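### Kitchen work: learning from fewer demonstrations

The Umdale group has finished its first comparison of two ways of training the humanoid on household jobs. Chutima Nilsuwan ran the study and Brayden Bélanger looked after the robot. The job was handling dishes between the sink and the dishwasher, using one model for the whole body.

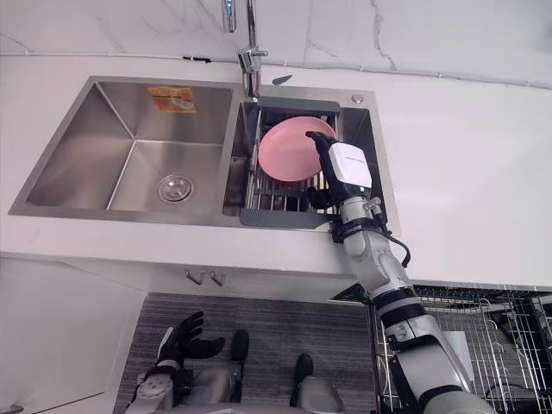

The first model, Irner, was trained on 300 demonstrations, all given equal weight. The second, Andach, used the same 300 but split each one into short stages, such as reaching, gripping and turning. It was then trained harder on the stages where the first model tended to fail. Both took their pictures from the head camera and neither was told where the rack or the dishwasher stood.

Andach did better at picking plates out of the rack. Most of the gain came at the moment of gripping, where Irner often closed its fingers too early and knocked the plate sideways. There was little to choose between them once a plate was held.
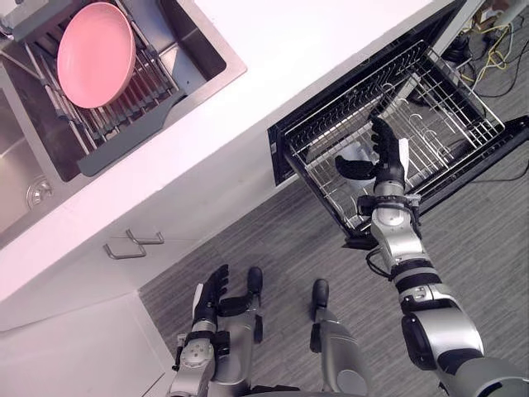
Placing is still the weak point. The tines of a dishwasher rack are thin and shiny, and both models misjudge how far away they are. Colton Poirier has been trying a version that pauses for 2 seconds above the rack and takes a second look before lowering the hand. It is slower, and we don't yet have enough runs to say whether it helps.

The next round starts in January with 5 new kinds of dish, including bowls and a shallow pan. Anyone who would like to read the draft report should ask Chutima for a copy. Comments on the scoring rules should go to Jaxon Gagnon.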